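Wanted: two or three people to help a home robot put the groceries away

Project: Kenau (one arm, one fridge, a great deal of patience)
Based at: the Tipoki shared workshop, Indlow, plus a spare bedroom
Pay: none. Soup on build nights.
Starts: October

Kenau is meant to be a kitchen arm that stocks a refrigerator. The real one is bolted to a bench at Tipoki and currently has 3 working joints, so most of its career so far has taken place in simulation. In there it has a nice white body, a kitchen far better than mine, and no power bill. The task at the moment is drinks and small containers: pick one up, get it through the open door, set it on a shelf, let go. I have been at the letting go since spring.
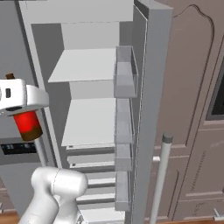
Kenau in the simulator with a red container, fridge door open.

The last full batch was 102 attempts. I would rather discuss the number of successes in person.

What I need help with

Grasp and placement code. Python mostly, with some C++ that I wrote late at night and would like a stranger to look at kindly.

Scene building. Every bottle and can has to be modeled, given a sensible weight and put somewhere awkward. Shelves that already have things on them are the hard part. An empty shelf forgives nearly anything, but put a couple of bottles at the back and the arm has to plan its way in past the door bins with a can in its grip, and then back out again without taking the shelf along. 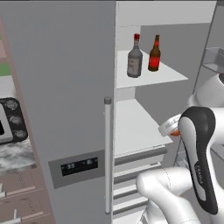
Bench work. Somebody has to get the physical arm up to the standard of its rendered cousin. That means wiring, printed brackets, and a wrist motor from Gresano that arrived with a manual for a different motor.

You should have some experience in one of these and be willing to be bad at another. Degrees don't matter. Owning a decent set of hex keys does, as the workshop's set is missing the size we use.

Time: one evening a week, 7 p.m. until the soup runs out, for 3 months. Simulation work can be done from home.

The goal is 100 clean placements in a row in the simulator before the real arm goes near a real refrigerator. It will be my refrigerator, so I am firm on this.

To apply, leave a note in the Kenau tray by the Tipoki front desk with a few lines on something you built and what was wrong with it. No résumés please, the tray is small.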